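Clededlow Teleoperation Data Program
Progress report to Zultum, second reporting period

1. Status summary

Work in the period covered the countertop task family: lid removal and replacement, dial setting, and moving a single object between a plate and a pot. Collection by remote control is on schedule. Collection by hand guiding is behind schedule and the plan for it has changed, as set out in section 4. At the November cutoff the project held 2960 accepted demonstrations across all task families, of which 861 belong to the countertop family. The agreed target for the countertop family at this stage was 800.

Spending is within the approved budget. One purchase was moved forward from the next period, a second set of leader arm joints from Clokevora, after wear was found in the wrist of the first set.

2. Workspace and start conditions

The countertop station has a dark gray counter against a white wall. A fixed camera covers the cooker and the plate. The multi-cooker stays to the left and the plate to the right of it. The target object for most sessions is the toy pumpkin, selected because the curved stem gives the operator two workable grasps, one on the body and one on the stem, and we wanted both in the data. 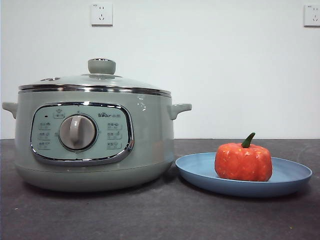 Start conditions are reset by hand between demonstrations. The reset sheet gives the operator a zone for the object and a range for the stem direction, and leaves the exact placement open. In the first period we used a printed template under the plate and the object landed in nearly the same spot every time. Policies trained on that data failed when the pumpkin was moved a few centimeters. The template was withdrawn at the start of this period and no data collected with it is included in the countertop total.

The domed glass lid remains the hardest part of the station. Reflections on the glass and on the chrome rim shift with the room lights, and the depth estimate near the rim is poor. Operators were told to approach the knob from directly over it and close the gripper only after the wrist view confirmed alignment. Rejections for missed lid grasps fell after this instruction was issued, but we do not have a clean comparison, as the gripper pads were replaced in the same week.

3. Remote control collection

Operators drive the follower arm from a leader arm of the same joint layout. Control latency was checked at the start of each session and sessions were halted if it rose above the limit in the protocol. This happened on three occasions, all traced to a network switch that has now been replaced.

Each demonstration is reviewed once by a person who did not record it. Reasons for rejection are logged under fixed codes: dropped object, collision with the pot or plate, operator pause longer than the limit, and incomplete final state. In the countertop family 51 demonstrations were rejected on review. Operator pause was the most common code, mainly during dial setting, where the raised grip bar on the dial has to be held between the fingers while the wrist rolls. The operator loses sight of the bar partway through the turn.

We tested a wrist camera mount with a steeper angle to address this. It gives a better view of the dial and a worse view of the plate. The original mount stays in use for pick and place, and the steeper one is fitted for dial sessions only.
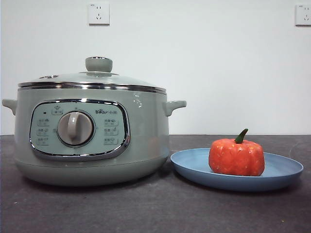
4. Hand guiding collection

In hand guiding the operator holds the arm behind the wrist and moves it through the task with the motors in gravity compensation. The method was expected to be faster than remote control for short tasks. For single pick and place it is. For lid handling it is slower, and the recorded forces are not usable, because the operator's own push on the arm is mixed into the contact reading.

A second problem is occlusion. The operator's hand and forearm cross the camera view during a large part of each recording. Mofokeng, our subcontractor for annotation, tried masking the affected segments and returned a sample set of 11 recordings. The masked sections covered the grasp in most of them, which removes the part of the demonstration we need.

We propose the following change for the next period:

Hand guiding to be limited to approach and placement motions with no lid contact.
All lid and dial demonstrations to be recorded by remote control.
Unused hand guiding hours to be moved to remote control, with no change to the total.

Written agreement from Zultum is requested before the next period opens.

5. Training results to date

A baseline policy was trained on the countertop data at two points in the period. The later model completes the plate-to-pot transfer more reliably with the lid already off than with the lid on – the gap is almost entirely in the lid grasp. Dial setting has been trained only as a separate skill and has not yet been joined to the transfer. Full evaluation tables will be sent with the final report, once the test protocol has been run on both mounts.

6. Open items

Replacement pads for the second gripper are on order.
The reset sheet needs a revised range for lid rotation, as the steam vent position is currently not recorded.
Storage at Clededlow is sufficient for the next period but not for the one after it. A quote for additional drives will follow separately.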